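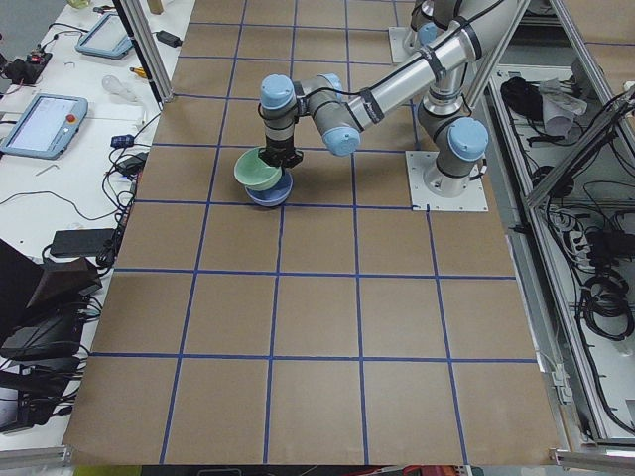 Grarico to open its robot handling workshop to visitors in June

Table-top arms will stack bowls on a taped grid at the Siltgate site

SILTGATE, May – Grarico will open its robot handling workshop at Siltgate to the public for one day in June. Visitors will be able to watch robot arms pick up and stack household items, speak to the engineers who set up the tasks, and see how a handling job is prepared before an arm is allowed to move.

Doors open at 10am and the last group goes in at 3.30pm. Entry is free but places must be booked. There are 177 places in total, and groups will be kept to 16 people so that everyone can stand close enough to see the table.

The main demonstration is bowl stacking. An arm fitted with a parallel gripper takes hold of one bowl by the rim, carries it over a second bowl and lowers it inside. The job sounds simple, but bowls are awkward things for a machine. The rim is thin, the sides slope, and a small error in height leaves the top bowl sitting at an angle or pushes the bottom one across the table.

The work is done on brown paper marked into squares with blue tape. Engineers use the squares to decide where each item should start, and to put it back in the same place when a run is repeated. Over the past year the Siltgate team has recorded 3,000 runs of stacking and sorting tasks, and a selection of the results will be on display in the entrance area.

Each session lasts 70 minutes. It begins with a short safety talk, followed by the stacking demonstration and a look at how the arms are set up from their teach pendants, the hand-held units with a touchscreen and a red emergency stop button. The engineers will clear the paper between tasks and bring the arms up out of the way before laying out the next set of items.
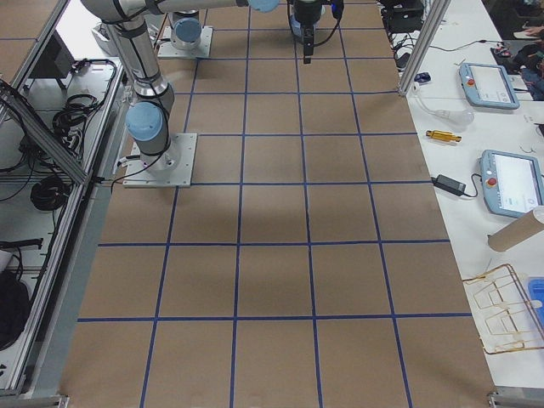

Visitors will then be invited to choose a starting square for the next run and watch how the arm deals with it. Some of these runs may fail. The engineers will talk through what went wrong when that happens, and will not restart a task simply to get a better result.

The open day is being held with two partners. Atesitz, which supplies handling equipment to commercial kitchens, will have staff on hand to discuss where this kind of work could be used – mainly in dishwashing areas and tray return points. Reinholz, a training provider, will run an information desk on apprenticeships in automation and machine maintenance.

"People tend to see robots in short films where everything goes right," a Grarico spokesperson said. "We would like them to see an ordinary working day, with the setting up and the waiting left in."

Children aged eight and over are welcome with an adult. The workshop is on the ground floor and has step-free access from the car park. Visitors should wear closed shoes and tie back long hair. Bags can be left at reception. Photography is allowed in the demonstration area but flash should be switched off.

Places can be booked through the events page on the Grarico website or at the Siltgate reception desk. School and college groups should contact the Grarico press and visits office before booking, as a separate morning session can be arranged for them.

Notes to editors

Grarico develops and tests robot handling tasks for kitchens, laundries and small warehouses. Press visitors may attend any session and can ask for time with the engineers after 4.45pm.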